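Tuesday, January 24, 2012

Awake at ten to four again. I have now read two books and most of a third on how to sleep, and I can report that the third is very good at keeping a person up.

It was Arnaldo Salgado at work who put me on to the Schwerdtfeger method. He swears by it. Arnaldo also swore by the grapefruit thing and by a copper bracelet that turned his wrist green, so I ought to have known. But he looked well in December, I'll give him that, and I was tired enough to listen.

The method, as far as I can make out, is that you go to bed at the same time every night, get up at the same time every morning, and write everything down in between. For this they want thirty quid and call it a programme. My mother had the same programme and it consisted of shouting up the stairs. You are also meant to lie on your left side for the first 14 minutes. I looked all through the book for why it was 14 and found a chart, with a curve on it, and no numbers up the side of the chart. I did it anyway for a week. My left arm went to sleep every time, so something did.

Then there are the drops. Trultik, from the health shop in Pavton, 6 drops in warm water before bed. It tastes like a wet fence. The woman behind the counter told me it works with the body's own rhythms, and when I asked what was in it she said it was all natural, and when I asked again she read me the label, which said the same. I slept well the first night and was quite put out, having already decided it was rubbish. Second night, nothing. Third night, nothing. I suspect what worked the first night was walking back from Pavton in the sleet because the bus didn't come.

Chapter four is The Bedroom. Everyone who writes about sleep has a chapter on the bedroom and they are all the same chapter. Cool walls. No telly. No clock you can see from the pillow. Plain covers, nothing on the bed that isn't for sleeping in.

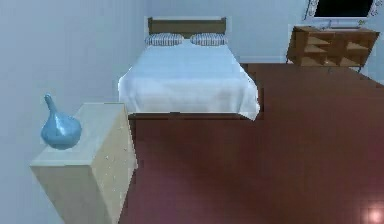
White bedspread, striped pillows, blue-grey wall. The ideal, supposedly.

My own wall is magnolia and has been since we moved in, and I slept perfectly well next to it for years. I don't see how it can have turned on me. I did take the clock out. All that happened was that I lay there guessing the time, got up to check, and found I was right to within a few minutes, so there's a talent.

Rang Þröstur on Sunday, since he's a doctor of sorts (feet, mainly). Þröstur Lauritsen has never had a bad night in his life. He slept through the storm in Bukholm that took the porch off the house he was sleeping in. He said had I thought of drinking less coffee. I said I had thought of it. He said had I done it, and I asked after the children.

What annoys me is the diary part. The book says to rate each night out of ten and note your mood on waking. I kept it up faithfully, and reading it back this evening I see that my scores have nothing to do with how long I slept and a lot to do with whether it was a work day. One Saturday I gave myself an eight on what must have been nearly four hours. The Monday after, a full night and a three. "Mood: as expected." If a proper scientist got hold of that he'd tell me to change jobs.

On page 248 there's a letter from a man who had not slept through since his army days and who did the method for a month and now has to be woken by his wife. No name, no town, no wife's side of it. I would like to hear from the wife.

So. I shall finish the bottle, having paid for it. I'll carry on getting up at half six because I have to get up at half six. The left side I'm giving up tonight. Coffee I'll think about. Arnaldo wants to know by Friday how I'm getting on, and wants his book back, and I've spilt Trultik on the chapter about breathing.

Frost on the inside of the landing window this morning. Must ring about the boiler. Bins tomorrow, the green one.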